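Gramlow Residents' Forum
Board: Allotments and Green Spaces
Topic: Revised water charge for plot holders

Site_Secretary_Gramlow
Feb 9, 2025
Plot holders are advised that the standing water charge will rise to £37 per full plot from November. The increase reflects the cost of replacing the supply pipe between the lower gate and the Lindimard boundary, for which a quotation of £2140 has been accepted. Comments are invited in this thread.

Giang Tăng
I wish to record an objection. Plot 81 lies beyond the last standpipe, and its tenants carry every can by hand. A flat charge takes no account of distance. 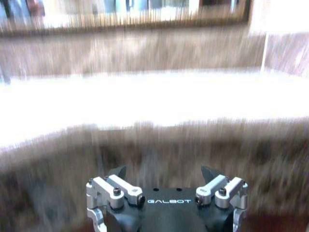
I would ask that half the charge be applied to plots without a tap within reasonable reach — a principle already accepted for rent on shaded plots.

D_Ruiz_Ortega
With respect to the previous contributor, I cannot agree. The rent reduction concerns the quality of the land. Water drawn from a distant tap costs the association the same as water drawn from a near one.

Giang Tăng
Mr Ruiz-Ortega will be aware that less is drawn where the walk is longer. A meter reading would settle the matter.

KimLowerField
Could the Secretary confirm whether holders who collect rainwater remain liable in full? My own tank holds 800 litres and I seldom use the mains before June.

Site_Secretary_Gramlow
All tenants remain liable under the present rules, including those with tanks. A separate meter for the upper field has not been priced. I shall request a figure and post it here.

D_Ruiz_Ortega
I have no objection to a meter, provided that its cost is not added to the charge for the lower field.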